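Vorweg: ich hab das Ding selbst bezahlt und bin mit niemandem von Stanora verwandt oder verschwägert. Ich schreib das nur auf, weil ich vor dem Kauf selber ewig nach einer ordentlichen Meinung gesucht und nur diese Zwei-Satz-Bewertungen gefunden hab ("Lieferung schnell, gerne wieder").

# Stanora Folienschweißgerät: mein Erfahrungsbericht nach ein paar Monaten

Gekauft im Juli, nachdem mir zum zweiten Mal die Lebensmittelmotten in den Vorratsschrank gezogen waren. Wer das mal mitgemacht hat, weiß Bescheid: Haferflocken weg, Nüsse weg, das gute Maismehl weg, und dann kniet man mit dem Föhn vor den Bohrlöchern im Regal. Danach wollte ich alles dicht haben, wirklich alles!

Bis dahin hatte ich Klammern. Die bunten von Mösli, die großen mit dem Magneten hinten dran. Gegen die sag ich nichts, die halten gut und kleben praktisch am Kühlschrank, aber eine Motte lacht darüber. Vakuumieren war auch im Gespräch, nur brauchen die Geräte diese geriffelten Spezialbeutel, und die gehen auf Dauer ins Geld. Das Stanora macht schlicht eine Naht in die Tüte, die sowieso schon da ist. Kein Absaugen, keine Rollen nachkaufen, fertig.

## Was man bekommt

Ein Kasten in der Größe eines Dreilochlochers mit Ambitionen, ein Hebel, ein Drehregler für die Schweißdauer, 2 Ersatzdrähte in einem Papiertütchen und eine Anleitung, die offenbar jemand sehr schnell übersetzt hat ("Den Mund der Tasche gerade machen"). Das Kabel ist zu kurz. Ich weiß, das schreibt man bei jedem Küchengerät, aber bei mir reicht es nicht mal von der Steckdose bis zur Mitte der Arbeitsplatte, also schweiße ich halb im Spülbecken.

Der Hebel fühlt sich gut an, da wackelt nichts. Der Drehregler dagegen hat keine Rastung und verstellt sich, wenn man beim Wegräumen drankommt. Ich hab mir mit Filzstift zwei Striche gemacht, einen für dünne Folie und einen für dicke.

## Im Alltag

Nudeltüten gehen super. Reis, Linsen, Tiefkühlerbsen (Rand vorher abtrocknen, sonst zischt es und die Naht wird nix), Kaffee so mittel. Bei den beschichteten Kaffeetüten muss man den Regler fast bis Anschlag drehen und zweimal drücken, und die mit dem Falz an der Seite bleiben genau am Falz gern ein bisschen offen. Papier mit Innenfolie kann man vergessen, das wird braun und riecht.

Am liebsten nehm ich es für die Trockensachen, die ich in großen Tüten kaufe und dann monatelang in kleinen Mengen verbrauche. Algen vor allem, ich schmeiße die in jede Suppe, in den Reis, neulich sogar in den Kartoffelsalat (mein Freund Ewan Rakena hat zwei Portionen gegessen und erst hinterher gefragt). Algen ziehen ja sofort Feuchtigkeit und werden dann so ledrig, schlimmer als alte Chips. 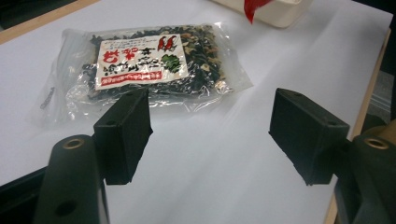 *Algen mit Gemüseflocken, mit reichlich Folie am Ende.*

Je mehr leere Folie eine Tüte hat, desto besser klappt es mit dem Schweißen. Drei Fingerbreit solltet ihr schon übrig haben. Die Folie vorher glattstreichen, jede Falte in der Naht ist später ein kleiner Kanal, durch den Luft reinkommt. Und Krümel raus! Ich wische innen einmal mit einem trockenen Pinsel durch, bei Gewürzen auch zweimal. Zum Testen drücke ich die zugeschweißte Tüte leicht zusammen und halte sie ans Ohr.

Zum Wiederöffnen schneide ich knapp unter der Naht ab, so komme ich bei einer großzügigen Tüte auf etliche Runden, bevor der Rand aufgebraucht ist.

## Und die Konkurrenz?

Meine Kollegin Saskia Prendergast hat so einen kleinen Handschweißer von Trilia, mit Batterien, den man wie einen Tacker über die Tüte zieht. Den hab ich mir mal übers Wochenende ausgeliehen. Niedlich, passt in jede Schublade, und für eine Chipstüte reicht er. Bei dicker Folie bin ich aber dreimal drübergefahren und hatte trotzdem noch Löcher, und man braucht eine echt ruhige Hand. Wer nur gelegentlich was zumacht und wenig Platz hat, ist damit trotzdem besser bedient als mit meinem Klotz.

## Mein Urteil

Plus:
- saubere, gerade Naht bei normaler Folie
- keine Spezialbeutel nötig
- nach dem Einstecken gleich startklar

Minus:
- Kabel!!
- Regler ohne Rastung
- Seitenfalz bei Kaffeetüten

Von mir gibt es vier von fünf Sternen. Motten hatte ich seitdem keine mehr, wobei ich natürlich auch Pheromonfallen hängen habe und den Schrank jetzt öfter auswische, das Gerät kriegt also nicht den ganzen Ruhm. Falls jemand weiß, ob die Ersatzdrähte von anderen Marken auch passen, schreibt es mir bitte drunter, einer von meinen ist schon durch.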